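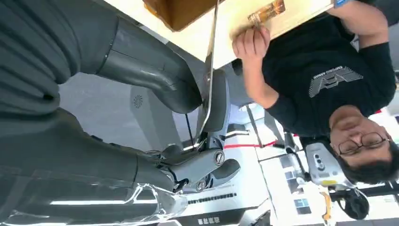

카드 보관용 칸막이 정리함, 골판지로 계속 쓸지 목재로 바꿀지

Homa Bakhtiari
2019년 8월 13일 작성

인쇄 카드와 작은 그림 카드를 분류해서 보관하고 있습니다. 현재 수량은 3,653장이고, 엽서보다 작은 규격이 대부분입니다. 지금은 골판지로 격자형 칸을 짜서 세워 두고 씁니다. 칸이 좁고 깊은 구조이며 내부 칸막이는 서로 홈을 파서 끼운 방식입니다.

문제는 두 가지입니다. 첫째, 아래쪽 칸의 칸막이가 하중을 받아 휘면서 카드 모서리가 눌립니다. 둘째, 얇은 종이 쪽지를 같이 넣으면 칸막이와 외벽 사이 틈으로 밀려 들어갑니다. 뒤판에는 따로 고정한 것이 없습니다.

얇은 목재판으로 같은 구조를 다시 만드는 방안을 검토 중입니다. 완제품으로는 Rillmont 선반형을 봤는데 칸 깊이가 카드보다 얕아서 제외했습니다. 작업 탁자 위에 올려놓고 앞에서 한 장씩 넣고 빼는 방식으로 쓸 예정입니다. 확인하고 싶은 내용은 다음과 같습니다.

- 골판지를 보강해서 쓸 수 있는 한계
- 목재로 바꿀 경우 칸 폭을 정하는 기준
- 카드를 칸에 옮기는 순서

습도 조절은 별도로 하고 있으니 답변에서 빼 주셔도 됩니다.

Vương

골판지를 유지하는 조건부터 적습니다. 골의 방향을 먼저 확인하세요. 가로 칸막이는 골이 좌우로 지나가야 처짐이 적습니다. 골이 앞뒤로 지나가면 좌우 방향으로 쉽게 꺾입니다. 홈을 파서 끼운 격자는 홈 부분의 단면이 절반으로 줄어들고, 대개 그 자리부터 휘기 시작합니다.

보강은 뒤판이 우선입니다. 뒤가 열린 격자는 옆으로 밀었을 때 마름모꼴로 변형됩니다. 같은 두께의 판을 뒤에 대고 칸막이 뒷모서리를 전부 접착하면 변형이 크게 줄어듭니다. 저는 Stumine 수성 접착제를 썼고, 얇게 바른 뒤 하룻밤 눌러 두었습니다. 접착제를 두껍게 바르면 겉지가 물을 먹어 판이 휩니다.

외벽 둘레에 필름이나 테이프를 감는 방법은 모서리 벌어짐에는 효과가 있지만 칸막이 처짐에는 영향을 주지 않습니다. 용도를 구분해야 합니다.

제 경우 311장까지는 보강 없이 썼고, 그 이상부터 아래 칸이 내려앉았습니다. 카드 평량에 따라 달라지므로 그대로 적용하지는 마세요.
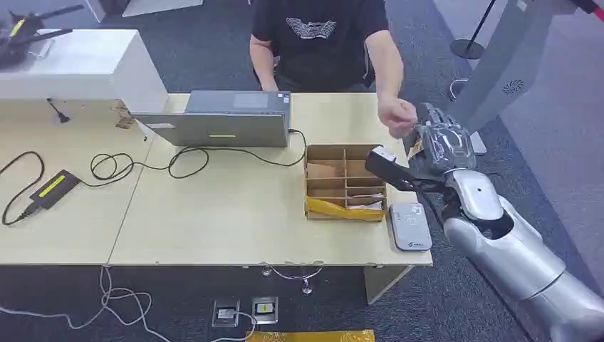
칸 폭은 카드 폭에 얼마를 더해야 합니까?

카드 폭에 8 mm를 더한 값을 안쪽 치수로 잡습니다. 카드를 세워 넣는 경우이고, 보호 필름을 씌운다면 필름 바깥 치수를 카드 폭으로 봅니다. 칸막이 두께는 여기에 포함하지 않습니다.

높이는 다르게 계산합니다. 엄지와 검지로 카드 윗모서리를 집어야 하므로 손가락이 들어갈 공간이 위에 남아야 합니다. 폭을 줄이는 것은 가능하지만 높이를 줄이면 꺼낼 때 카드가 휩니다.

종이 쪽지는 칸에 그대로 넣지 말고 봉투나 받침 카드에 끼워서 넣으세요. 틈을 막는 것보다 간단합니다.

Tirnov

목재로 바꾸는 쪽에 대해 답합니다. 질문하신 분의 수량이면 골판지 보강은 임시 조치입니다.

판재

얇은 판으로 충분합니다. 가로판이 길면 중간에 세로 칸막이를 넣어 지지 간격을 줄입니다. 판을 두껍게 하는 것보다 간격을 줄이는 쪽이 무게와 가공량 모두 유리합니다. 절단면은 고운 사포로 갈아 두어야 카드 옆면이 긁히지 않습니다. 도장은 하지 않거나, 했다면 냄새가 완전히 빠진 다음 사용합니다.

조립과 옮기기

1. 외곽 틀을 먼저 조립하고 대각선 길이를 잽니다. 두 값이 다르면 접착제가 굳기 전에 바로잡습니다.
2. 가로판을 끼운 뒤 세로 칸막이를 넣습니다. 순서를 바꾸면 안쪽 칸의 접착면에 손이 닿지 않습니다.
3. 탁자에 올릴 때는 아래쪽 판을 손으로 받쳐서 듭니다. 위판만 잡고 들면 접합부에 인장력이 걸립니다. 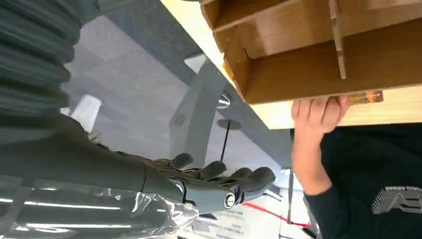
4. 탁자 위에서 흔들림을 확인합니다. 한쪽이 뜨면 바닥판 밑에 얇은 받침을 붙입니다. 카드를 넣은 뒤에 조정하면 다시 비워야 합니다.
5. 카드는 아래 칸부터 채웁니다. 위부터 채우면 무게중심이 올라가 세워 둔 정리함이 앞으로 넘어가기 쉽습니다.
6. 한 칸을 가득 채우지 않습니다. 빡빡하게 들어간 카드는 꺼낼 때 옆 카드를 끌고 나옵니다.

칸 번호와 목록

번호는 왼쪽 위에서 시작해 가로로 붙입니다. 표찰은 칸막이 앞면이 아니라 가로판 앞면에 붙이는 편이 읽기 쉽습니다. 목록에는 칸 번호, 분류명, 마지막 확인 월만 적습니다. 저는 매년 3월에 전체를 대조합니다. 거의 1,000장을 대조하는 데 오후 한나절이 걸렸습니다. 카드별 상태까지 적으면 갱신이 밀립니다.

위 답변의 칸 폭 기준은 목재에서도 같습니다. 다만 판재가 계절에 따라 수축하고 팽창하므로 가로판과 세로 칸막이를 꽉 끼게 가공하지는 마세요.

종이접는사람

신발 상자 쓰세요. 칸막이는 두꺼운 종이를 접어서 넣으면 됩니다. 저는 그렇게 몇 년 쓰고 있고 문제없습니다.

댓글

Homa Bakhtiari
골 방향을 확인했더니 가로 칸막이가 전부 앞뒤 방향이었습니다. 우선 뒤판을 대고, 목재판은 치수를 다시 계산해서 주문하겠습니다. 신발 상자는 앞에서 꺼낼 수 없어 제외합니다.

Vương
가로 칸막이를 다시 자를 거라면 홈 폭을 판 두께와 같게 하세요. 좁으면 끼울 때 골이 찌그러집니다.

모서리보호
보호 필름을 씌운 카드와 안 씌운 카드를 한 칸에 섞어도 됩니까?

Tirnov
나누는 것이 좋습니다. 필름 모서리가 안 씌운 카드 면을 긁습니다.

종이접는사람
신발 상자를 옆으로 눕히면 앞에서 꺼낼 수 있습니다.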